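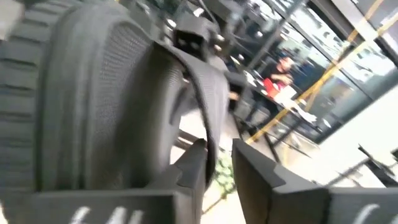

Unit 6. Perception from the Wrist Camera

Instructor: Paraskevi Antoniadis
Laboratory supervisor: Gyula Nyitrai

6.1 Purpose

This unit covers the use of wrist camera images in closed-loop grasping. Students should have completed the unit on hand-eye calibration and have a working Giltilel installation on their lab account.

6.2 Close-range views

As the gripper nears an object, the object fills more of the image and its outline is lost. A pose estimator trained on whole objects then becomes unreliable. Soft items such as footwear add a second problem: an opening or a folded lining may change shape on contact, so a rigid model fits poorly.

The course software, Onuleo, deals with this in two stages. The far stage estimates a full pose. The near stage tracks local features — edges, seams, changes in texture — and sends only a small correction to the controller. The switch is made at a range of 245 mm by default.

6.3 Timing

The control loop runs at 500 Hz. Images arrive much more slowly, and the delay from exposure to usable estimate is some 35 ms. Each estimate must be matched to the arm pose at the time of exposure. Using the current pose instead is the most common error in submitted work.

6.4 Background motion

The background moves across the image whenever the wrist turns. Mask the fingers first, then reject features whose motion agrees with the distant background.

6.5 Assignment

Replay the Quinlan log set through the near stage and report tracking loss for the first 500 images. Submit code and a two-page report through Onditz.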